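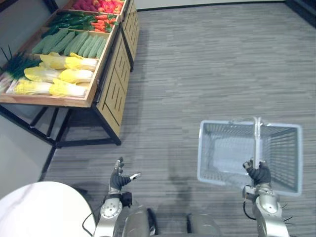 Zuletzt geändert: 25. Februar 2022

Möhren und grüne Paprika in Salzlake fermentieren

Seit ich im Januar mein erstes Glas geöffnet habe, gibt es bei uns kaum noch ein Abendbrot ohne eingelegtes Gemüse. Möhren sind für den Einstieg wunderbar: Sie bleiben knackig, werden angenehm säuerlich und nehmen jedes Gewürz dankbar an! Längliche grüne Paprika passen prima dazu (milde oder scharfe, ganz wie ihr mögt).

Das braucht ihr

300 Gramm Möhren
2 längliche grüne Paprika
1 Knoblauchzehe
1 Teelöffel Senfkörner
Salz ohne Jod und ohne Rieselhilfe
ein großes Bügelglas mit Gummiring
ein Glasgewicht, das durch die Öffnung passt

Ich nehme das Glas von Flivari, weil der Hals so breit ist, dass ich mit der ganzen Hand hineinkomme. Ein ausgekochtes Gurkenglas mit Schraubdeckel geht auch, dann müsst ihr den Deckel täglich kurz lockern.

Schritt 1: Gemüse vorbereiten

Glas und Gewicht heiß spülen und abtropfen lassen. Die Möhren waschen, Enden abschneiden und in Stifte schneiden, die zwei Fingerbreit kürzer sind als das Glas hoch. Schälen müsst ihr sie nicht, gründlich abbürsten reicht. Die Paprika entkernen und in Streifen schneiden. Bei scharfen Sorten zieht bitte Handschuhe an - ich habe mir einmal danach die Augen gerieben und mache das garantiert nie wieder.

Schritt 2: Lake abmessen

Stellt das leere Glas auf die Waage und drückt auf Null. Gemüse und Gewürze hinein, Wasser darüber, bis alles gut bedeckt ist. Vom angezeigten Gewicht rechnet ihr zwei Prozent aus, das ist eure Salzmenge. Dann gießt ihr das Wasser in eine Schüssel ab, löst das Salz darin auf und gießt die Lake zurück. Den Trick habe ich von Ruth Muñoz, und er klappt mit jeder Glasgröße!

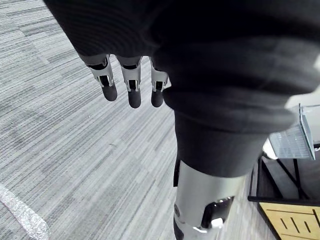 Schritt 3: Beschweren und warten

Legt das Gewicht auf. Alles muss unter der Lake bleiben, auch die Senfkörner, die gern nach oben schwimmen. Glas schließen, auf einen tiefen Teller stellen und bei Zimmertemperatur ohne direkte Sonne stehen lassen. Nach ein paar Tagen steigen Bläschen auf und die Lake wird trüb - genau so soll es sein.

Nach 7 Tagen probiere ich zum ersten Mal. Zu mild? Dann noch ein paar Tage weiter. Danach kommt das Glas in den Kühlschrank. Riecht es faulig oder seht ihr pelzigen Schimmel, muss der ganze Inhalt weg.

Varianten

Kadir Kocabaş gibt Dillblüten und ein Stück Meerrettich dazu, das schmeckt großartig zu Bratkartoffeln. Mit Ingwer und Orangenschale wird es fast schon festlich. Die Lake hebe ich übrigens auf: Ein Schuss davon im Salatdressing ersetzt Essig und Salz.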